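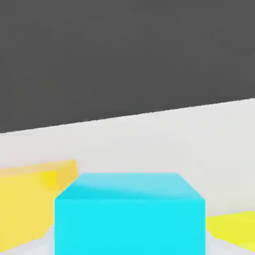
Coloured blocks on a pale surface, computer-rendered.

Plistance has confirmed that its app catalogue now holds 3000 titles, and that 531 of these were added in May. The figures were set out in a notice to registered developers. They deserve some attention from those of us who publish through the smaller catalogues.

Growth on this scale places a strain on review. Under the present terms, each new title is to be examined within 13 working days. My own submission, a modest timetable reader named Serau, took considerably longer, and two written enquiries went unanswered in the meantime. Colleagues at Kovalchuk report a similar delay with their second release.

The notice also states that titles with fewer than 1000 downloads will no longer appear in the main listings. They will remain available by direct search. I regard this as a regrettable decision. A new application has little prospect of reaching that level if readers cannot come across it by browsing.

Colline, the nearest comparable catalogue, applies no such limit, although its fees are higher. I shall keep Serau in both for the present and will review the position when the next set of figures is issued.

Tayla Hollis

Print this page | E-mail this page

This site uses cookies. By continuing to browse, you agree to their use.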